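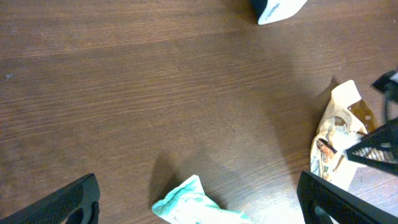
Progress report to the programme office: table clearing work package, second period

Summary

The two-arm cell at the Karnis site ran for most of the period, but we lost working time to a fault in the gripper on the right arm and to a safety stop that did not behave as it should. Both are described below. Of the 3000 clearing runs planned for the period we have completed more than 300. We are asking to move the remainder into the next period without any change to the budget.

What the cell is doing

The task has not changed since the last report. Food wrappers and small packets are left on a wooden table and the arms pick them up and drop them in a bin beside it. The wrappers are the hard part. A crumpled one has no fixed shape, it weighs almost nothing, and the textured finger pads have to close on a fold that may give way as soon as it is touched. Small packets with flat sides have given us little trouble.

The gripper fault

In July the right gripper began to report that it was holding something when it was empty. The arm would close on a wrapper, miss it, lift, travel to the bin and open, and the run was logged as a success. We did not notice at first. The success figures went up, which we took to be the result of the new grasp settings from Hiken. An operator clearing up at the end of a shift found wrappers still on the table after a set of runs that had all been logged as complete.

The cause was wear in the finger drive. The fingers stopped slightly short of fully closed, and the software read the remaining gap as a thin object. With a box or a bottle this would have shown up at once. With a wrapper, the gap and the object are nearly the same size.

Vaněk replaced the drive under warranty. The replacement took 11 working days to arrive and be fitted, and the cell was down for all of them. We have thrown out every run logged between the last good calibration and the repair. They are not included in the total given above.

The safety stop

During testing after the repair, the two arms reached for the same wrapper and the fingers touched. The contact was light. The controller should have stopped both arms. It stopped the left one only, and the right carried on for 2 seconds until the operator pressed the emergency stop. No one was inside the guarded area and no one was hurt. One finger pad was marked and has been changed.

The stop signal from the left controller was being sent, but the right controller was ignoring it. When the drive was replaced the right controller had been reset to its factory settings, and the link between the two was off by default. Our restart checklist did not cover this. It asked for the emergency stop button to be tested, and that was done and passed. It did not ask for the linked stop to be tested from each side.

The incident is in the site safety log and the site safety office has had a copy of our findings. They have agreed to the changes below and let us restart.

Changes made

The linked stop is now tested from both arms at the start of every shift, with the result written down.
The closed position of each gripper is checked against a gauge every morning before runs begin.
A run counts as a success only when the bin scale shows a change in weight. Tikeo supplied the scale. It is sensitive enough for most wrappers but misses the very smallest, and those are checked by eye.
The planner no longer lets both arms enter the middle of the table together. Runs are slower as a result.

Still open

We do not know why the finger drive wore so early. Vaněk has the old part and has not yet reported. If the left gripper goes the same way we would lose a similar amount of time, so we have ordered a spare drive from the maintenance line.

The planner restriction is a stopgap. Hiken is working on a version that lets the arms share the middle of the table safely, and we will not lift the restriction until it has been tested at low speed with the site safety office present.

Next period

Runs resume on the morning shift only until the spare drive is on the shelf, then on both shifts. The revised run plan and the new restart checklist are attached to this report. We would like a decision on carrying the runs over before the second shift starts.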